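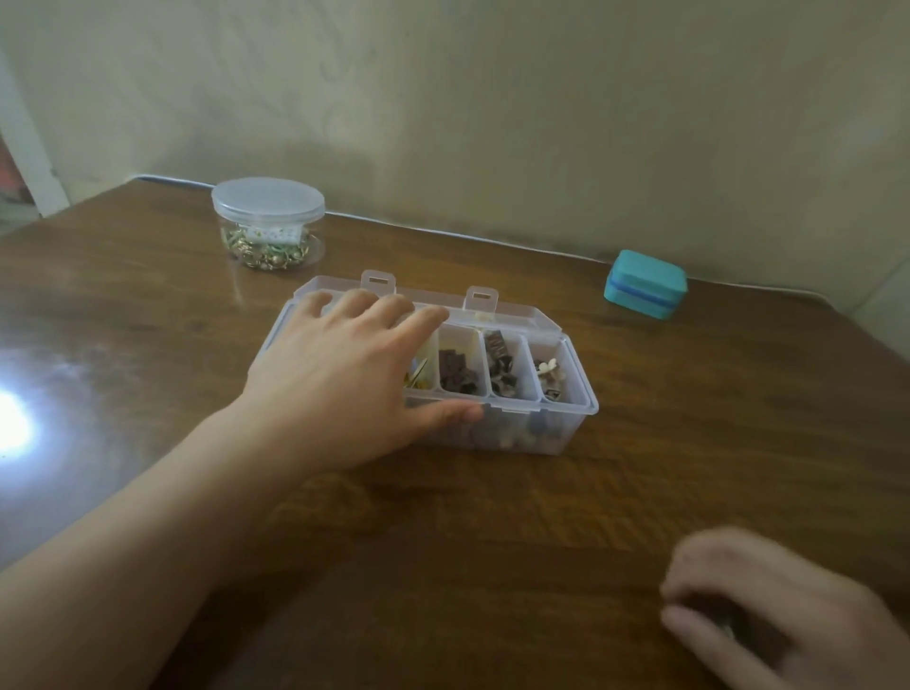 Women's Soccer: Mumach to Meet Dultevent in Conference Semifinal

12/05/2018

The Mumach women's soccer team will travel to Dultevent for the semifinal round of the conference tournament, the athletics office has confirmed. It will be the first postseason meeting between the two programs and the first semifinal for Mumach under head coach Chunhua Meng.

Mumach enters the match as the third seed after closing the regular season with a 2-0 win at home over Plarix. Dultevent, the second seed, had a bye through the opening round and has not played a competitive match since the final week of the regular schedule.

The two teams met once this year, in August, when Dultevent won 3-2 on its own field. Mumach led at halftime in that match and gave up the deciding goal on a corner kick in stoppage time. Several members of the current starting lineup did not play, among them goalkeeper Yu-na Ma, who was then recovering from a wrist injury.

Ma returned to training in the third week of the season and has started every match since. She has allowed 13 goals over that period, the lowest total of any regular goalkeeper in the conference, and was named to the all-conference second team when the awards were released. The athletics office congratulates her on the selection.

"We have a different group from the one that played there in August," Coach Meng said after the Plarix match. "The back line has settled, and Yu-na has given it a voice. We will need to defend set pieces much better than we did the first time."

Set pieces have been a concern for most of the year. Mumach has given up more goals from corners than from open play, and the coaching staff changed its marking system midway through the season. Under the present arrangement, defenders hold zones across the six-yard box while the midfielders pick up individual runners from the edge of the area. The team has not allowed a goal from a corner in its last three matches.

In attack, Mumach has relied on width. Both outside backs are encouraged to move forward when the team has possession, and much of the scoring has come from low crosses delivered early. Dultevent prefers to defend with a compact midfield and leaves space near the touchlines, although it recovers quickly and is dangerous on the counterattack. In the August match its first two goals came within moments of Mumach losing the ball in the attacking half.

The coaching staff has not announced a starting lineup. The two midfielders who left the Plarix match early have been cleared to train, and a decision on their availability will be made after the final practice. One reserve forward remains out for the rest of the season following knee surgery. She will travel with the team.

The winner of the semifinal will advance to the conference final against either Phetsri or the top seed. Phetsri, the lowest seed remaining, eliminated last year's runner-up on penalty kicks in the opening round. The final will be played at the home field of the higher-seeded team.

Information for Supporters

Visiting supporters will be seated on the east side of the Dultevent field, behind the team benches. Tickets may be bought in advance through the Mumach athletics office or at the gate on the day of the match. Students with a current Mumach identification card will be admitted free of charge. Season tickets are not valid for tournament matches, which are administered by the conference.

One bus has been reserved for students and staff, with seats for 37 passengers. Places will be assigned in the order in which requests are received. Passengers should be at the north parking lot at least half an hour before departure, and should bring warm clothing, as the east stand has no roof. The bus will return directly after the match, including any extra time or penalty kicks.

Bags will be inspected at the entrance. Noisemakers, glass containers and large umbrellas are not allowed inside the grounds under conference rules. Small banners are permitted if they do not block the view of other spectators — poles and sticks must be left outside.

Tournament Rules

If the score is level at the end of regulation, two periods of extra time will be played in full. If the teams remain level, the match will be decided on penalty kicks. Yellow cards from the regular season do not carry forward, but a player who receives a second caution during the tournament will miss the next match. Two Mumach players, both defenders, were cautioned in the opening round.

In the event of severe weather, the match will be moved to the following afternoon at the same location. Any change will be posted by the athletics office before the bus is due to leave, and those holding advance tickets may use them on the new date or request a refund.

Other Team News

The junior varsity side completed its season with a draw against Phetsri and finished in the upper half of its division. Four of its players have been invited to train with the varsity squad during the tournament.

The annual team dinner will be held once tournament play is complete. Families of graduating players will receive invitations by mail, and the remaining tickets will then be offered to season ticket holders. Nominations for the sportsmanship award may be submitted by players and staff until the day of the semifinal. Forms are available at the front desk of the athletics office.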